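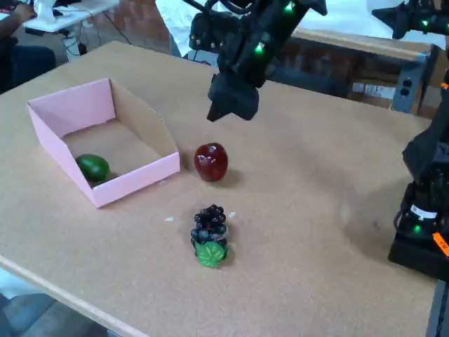

Dimoditz Activity Rooms - Rostley building, Room 333
Monthly check: sorting table, boxes, play fruit
May round, done before opening, finished a bit after 9 am
Checklist form 16

Key: OK / FIX / WATCH / N/A

1. Table

1.1 Top flat, no swelling or soft spots - OK
Pressed all over with the heel of my hand. Nothing gives.

1.2 Surface not crumbling or shedding - WATCH
Speckled finish makes it hard to tell dirt from wear. Run a dry cloth over and look at the cloth. Mine came up dusty, no chips in it.

1.3 Edges smooth, no splinters - OK
Went along with a cotton glove, snagged once near the far corner. Sanded it right there, 2 minutes. Feel again next month.

1.4 Top clean, no loose bits - FIX
Small white specks near the apple. Could be paper or packing foam, couldn't say. Wipe down before anything gets set out. Has been on the list since last round so please acutally do it.

1.5 Legs and fasteners tight - OK
One bolt took a quarter turn.

1.6 Floor at the front edge clear - OK
Mat that kept curling up is gone. Good. Don't bring it back.

2. Boxes

2.1 Right box in use - OK
Pink cardboard one, open top, low walls. Stay with it. The plastic tubs from Carroll have a sharp lip and are waiting to go back.

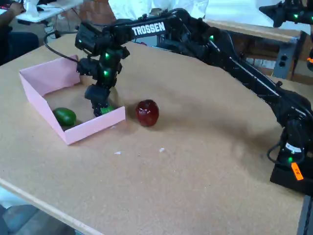
Item 2.1 - pink box on the table with green fruit in it, red apple outside. White specks from 1.4 on the tabletop.

2.2 Walls and folds sound - OK
Corners hold when pushed. If a wall goes floppy replace the whole box, no taping. Tape peels and then it ends up in someones mouth.

2.3 No staples or metal clips - OK
Old boxes had them. Check anyway, any new box that shows up.

2.4 Inside clean and dry - OK
No smell, no damp. Cardboard can't be washed so anything sticky means bin it.

2.5 Box sits steady, doesn't slide - OK
Slides a little if you lean on it. Not enough to worry about.

2.6 Spare box on shelf - FIX
None. Ask for two, same size.

3. Play fruit

General: Tumell assorted, more than 60 pieces in the cupboard now with the odds and ends mixed in. Only checked what's out plus a handful from the top of the tub. Full sort is due in the fall.

3.1 Apple, red - OK
Shiny, a good thing, dirt shows up on it. No cracks. Stem area checked for gaps.

3.2 Green fruit, oval - OK
Listed as avocado on the old sheet, lime on the newer one. Pick one. Skin fine, seam closed when squeezed.

3.3 Blackberry with leaf - WATCH
Leaf is the weak spot. Tugged it, held, but there's some play in it now. If it comes off pull the whole piece, do not glue. Leaf points are a bit stiff too, okay for the older group. Keep away from under 3s.

3.4 Grapes, dark bunch - WATCH
Every berry tugged one at a time. All stayed on. Takes a while but don't skip it - loose berries are the main choking risk in this set. Anything that turns or wobbles, out it goes. Lint gets down between the berries, use the soft brush.

3.5 Wiped down after last use - FIX
No initials on the cleaning sheet so has to be marked as not done. Mild soap, damp cloth, air dry. Not the spray, it leaves the glossy ones tacky.

3.6 No real food mixed in - OK
Laugh if you want, there was a real lime in the tub once and it had been there a good while.

3.7 Pieces set down in the box, no tossing - reminder only
Grapes especially. Dropping them from height is what loosens the berries.
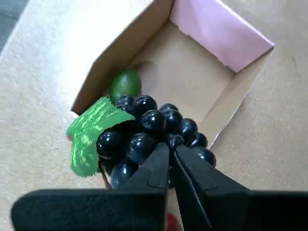 4. Putting away

4.1 Fruit goes in the tub, not left in the box overnight - FIX
Found pieces in the box again. Small thing but the box walls get bent that way.

4.2 Tub lid closes fully - OK
Stiff on one side, push down hard.

4.3 Cupboard latch works - OK

4.4 Failed pieces bagged and labeled - N/A
Nothing failed this round. Bags are on the top shelf, marker was dried out, put a new one there.

Still open
1.4 wipe the top
2.6 order boxes
3.5 wipe fruit, initial the sheet
4.1 tub every night

Blackberry and grapes get looked at again mid month, dont wait for the next full round. Add a line to the sheet when its done.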